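# Close Enough

The report from Honutum said the fault was in the grip force. Pick up the mouse, put it on the green pad, let go. In October it had scored well, and the people at Zuna had already ordered the banner.

I was paid to read the log, all 700 lines of it, and I didn't believe the log.
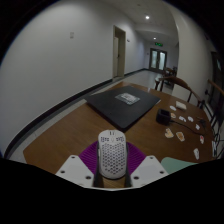
Line 33 said "placed". So did every line after it. The software wrote that word whenever the fingers opened, wherever they happened to be. It would have written "placed" over a stairwell.

I rang the Fidley office and asked who had checked the sensor. They said the sensor checked itself. I asked how, and they said it was in the Lytvynenko manual, which had 2 pages on the subject and a drawing of a different sensor.

So I went up to the corridor and watched it done again, beside the stickers and the closed laptop, with a pencil and a sheet of paper.
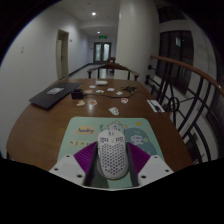

## What the pencil said

My sheet and the log parted company on the third try. I wrote "table". The log wrote "placed", with a green tick.

"It's close to the pad," said the man from Zuna.

"Would you say that if it was a kettle?"

He said they had no plans for kettles. I'd seen the brochure, and there was a kettle on the cover.

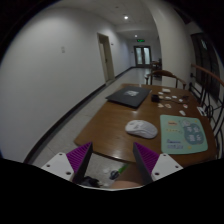
*The mouse on the table, the pad to its right.*

I sent in my sheet. The banner went up the next morning.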